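Verkness Television Library Newsletter
Collections and Programming

"Plevarum" Returns to the Viewing Rooms

The full run of the animated science fiction series is available to members for the first time, with new subtitles and a printed episode guide.

The Library is pleased to announce that cataloging of the animated series "Plevarum" is complete. All 46 episodes may now be requested at the Zoststead reading desk and watched in the viewing rooms on the second floor. Members who placed advance requests will be contacted in the order in which those requests were received.
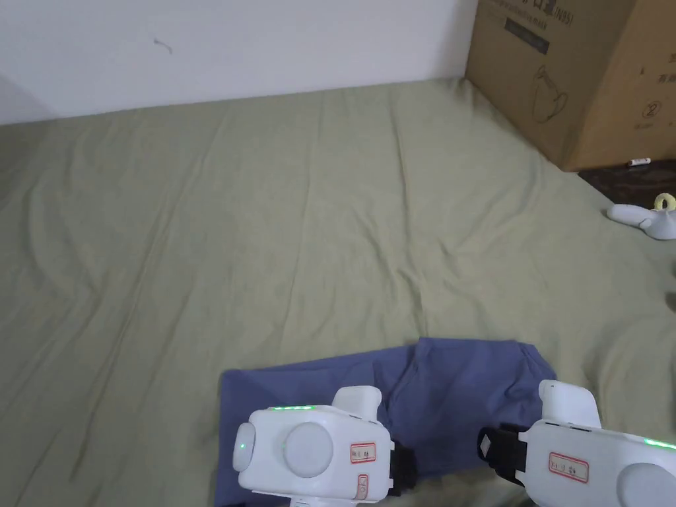 Green sheet on the bed, cardboard box in the corner.

Items in this issue: "Plevarum" in the viewing rooms; changes to the loan period for printed scripts; call for episode summaries; fall screening program.

Members are reminded that the viewing rooms must be reserved in advance. Reservations are made in blocks of two episodes and may be extended at the desk if no other member is waiting.

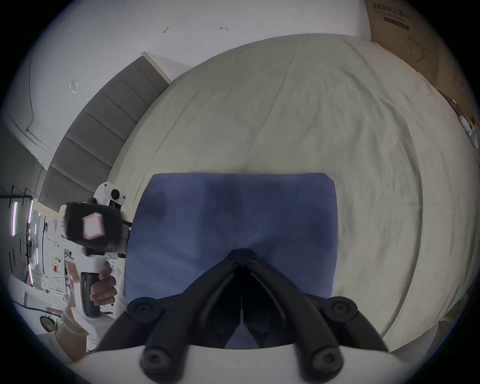 By the Programming Office
Posted 2021-05-10 in Collections

"Plevarum" was produced by the Aryee animation studio and follows the crew of a survey ship sent to chart a group of moons whose orbits do not match any published table. Most episodes stand alone. A landing party visits one moon, meets with some difficulty and returns to the ship by the closing titles. A second story, concerning a radio signal that repeats the ship's own messages before they have been sent, runs beneath these visits and is taken up fully in the last nine episodes.

The series was broadcast out of order on its first run, and for many years the only reference available to viewers was a set of episode titles printed in a program schedule. Several titles in that schedule do not match the title cards. The episode listed as "The Salt Garden" is the one that opens with the card "A Garden of Salt," and the two parts of "The Borrowed Captain" were listed as separate and unrelated stories. The Library's catalog follows the title cards throughout. Where a schedule title differs, it has been entered as an alternate title and can be searched.

The order of episodes required more consideration. Production numbers appear on the opening leader of most reels, but they reflect the order in which episodes were finished. The ship's log, which is read aloud at the start of each episode, gives a different sequence, and the Library has adopted the log order for the viewing copies. Members who prefer the broadcast order will find it in the appendix to the episode guide. One episode, "Lanterns for the Pilot," contains no log entry. It has been placed between "The Quiet Harbor" and "Second Moon, Second Visit" on the strength of the damaged antenna, which is intact in the former and repaired in the latter.

Subtitles have been prepared for every episode. The invented language spoken by the moon dwellers was left without subtitles in the original, and the Library has kept to that practice. The glossary supplied by the studio is included in the guide for those who wish to consult it. The glossary gives only the words used in the dialogue. It offers no help with the songs.

The episode guide has been printed in an edition of 1000 copies and is supplied without charge to members in good standing, one to a household. It may be collected at the reading desk or requested by mail. Each entry gives the title, the log date, the moon visited, the principal characters and a short summary. Endings are printed on a separate page at the back. Readers of the Library's earlier guides asked for this arrangement, and it will be kept in future editions.

Call for Episode Summaries

The summaries in the present guide were written by staff and are brief. The Library wishes to add longer summaries to the online catalog and invites members to submit them. A summary should cover a single episode and should not exceed 1000 words. Contributors are asked to describe events in the order in which they are shown, to use character names as spelled in the closing titles, and to keep opinion of the episode out of the text. A separate field is provided in the catalog for comments.

Summaries of the final nine episodes should state plainly at the head that they disclose the source of the signal. Submissions may be left at the desk or sent through the form in the members' area. Please include your membership number and the log date of the episode. Where more than one summary is received for the same episode, the Programming Office will select one and may combine details from the others.

Fall Screening

The closing two-part story, "The Message Received," will be shown in the Zoststead auditorium in November. The auditorium seats 40, and places will be assigned by ballot. Ballot forms will be enclosed with the next issue of this newsletter. The two parts will be shown with a short interval between them. Doors will close at the start of the first part, and latecomers will be admitted at the interval.

Questions concerning the catalog entries for "Plevarum" should be directed to the Programming Office. Questions concerning reservations should be directed to the reading desk.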